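Irholm Shared Workshop and Break Room
Walk-Through Checklist, Lockers and Water Corner
Inspector: Natanael Fagundes
Day: Wednesday, 2:15 p.m.
Marks: OK / FIX / WATCH / N/A

LOCKER CABINET (beige, metal, the big one)

1. Cabinet stands level and does not rock when pushed at shoulder height
OK
Pushed it. It won.

2. Cabinet fixed to wall
FIX
One bracket found, one bracket missing. Coutinho put the unit in and should have the matching part. Until it arrives, please don't hang anything from the top row, and that includes yourselves.

3. Doors closed when not in use
FIX
Upper left door was standing wide open when I came in. A small door down at the bottom was ajar as well. The open one is at a good height for meeting someone's forehead, and I'd like that someone to not be me again.

4. Padlocks in working order
WATCH
The black padlock on the upper left door works fine when I try it. A padlock hanging on an open door is jewelry. Owner to lock up or give up the compartment.

5. Vents clear
OK
Please keep stickers off the louvers. I scraped the last batch off with a ruler and I am not getting that afternoon back.

6. Contents of compartments stored upright and labeled
FIX
Upper left again, both shelves. Top one: white spray bottle, a can, and something rolled up and lying on its side. I couldn't find a label on the spray bottle that I'd be willing to bet my eyes on. Relabel or empty it. Lower one: a plastic water bottle and a bottle with a red cap, both lying down as if it had been a long week. Stand them up. Caps leak, and whoever has the compartment underneath will write to me about it.

7. Spray products kept apart from drinks
FIX
See item 6. A shelf between them does not count as apart. Spray products go in the Erkari cupboard by the sink, second shelf.

8. Notices legible and firmly attached
OK
The paper notice with the red Chinese lettering is still taped to the front, and the tape is holding. It says, among other things, that items can't be put there. Compliance is a separate question.

9. Keys accounted for
WATCH
Key board is short 2. If you have one at home in a bowl, bring the key. Keep the bowl.

WINDOW AND WATER CORNER

10. Window opens, tilts and latches
OK
Tilted open on arrival, and the room was better for it. Last person out closes it. The trees are nice but I don't want them coming in.

11. Water dispenser clean, drip tray emptied
OK
Tray had been emptied. I don't know who did it and would like to shake their hand.

12. Kettle safe, cord undamaged
OK
Dark kettle next to the dispenser, cord sound, test tag number 89 still readable. Descale before October ends. Lollico sent us a sachet with the last order and it's in the drawer under the forks.

13. Water jugs stored safely
WATCH
Four large ones with red caps on the floor under the window. The floor is the correct place for them, they're heavy enough without a drop added. Keep them back against the wall so there is a way through to the window catch.

14. Trash bin emptied, not overflowing
OK
The small black one by the jugs. It is very small. I've put in for a bigger one and been told it is under review.

15. No loose bottles or cups left about
FIX
One empty plastic bottle over by the window, far left. It is a short walk to the bin. I timed it and I'm too embarrassed for us to write down the result.

FLOOR AND SEATING

16. Cables kept off walkways
WATCH
Coil them when you finish, hook is behind the door.

17. Seating in sound condition
OK
The round stool with the brown woven seat took my full weight without comment. Wooden chair likewise.

FOLLOW-UP
Items 3, 6, 7 and 15 can be done by anyone with hands before Friday. Item 2 goes to Coutinho with a copy to me. Lost key charge stays at 200 per key.

N. Fagundes 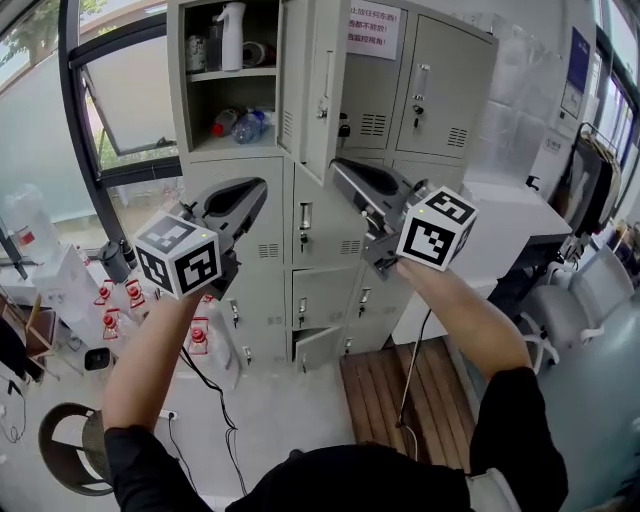

Items 3, 4 and 6: upper left compartment, door open, padlock on the door.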